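Learning to bake rye again

February 2026

I had completely forgotten how long a rye starter sulks when you move house. Mine came with me to Lornwood in a jam jar wedged between my feet, and for the first nine days it did nothing at all except smell faintly of nail varnish. I fed it, I moved it nearer the boiler, I even talked to it a bit (the neighbours must wonder), and then one morning it had climbed right up to the lid and I was so pleased I rang my sister before breakfast!

The recipe I use came from Ustyna Levchenko, who lived below us years ago and baked every week for half the stairwell. She wrote it on the back of a gas bill and some of it has rubbed away, so the water is a matter of guesswork. I put in 215 grams the first time and got something like wet cement. It needs less if the flour is the fine sort, and mine was, because the shop had run out of the coarse. Caraway goes in last, and plenty of it. My husband would say too much, but he eats it all the same.

The first loaf was a brick. The second one had a crack down the side you could have posted a letter through, but the crumb was soft and a little sour and it tasted so much like the old flat that I sat down on the kitchen step with the butter dish and had two slices while it was still far too warm to cut properly.

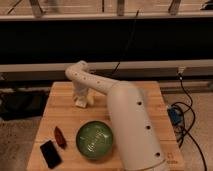 Anyway, the third loaf is proving as I type, with a tea towel over it, and I've decided to leave it for up to 2 hours longer than the gas bill says. The kitchen here is colder than I'm used to and the dough is in no hurry. Veronika Simon has asked for a bit of the starter, so I must remember to keep a spoonful back before I go and use the lot, as I did at Christmas. If anyone knows where to get coarse rye flour without ordering a whole sack, do please leave a comment. I'd like to have some in before March, when my sister comes to stay and will expect toast.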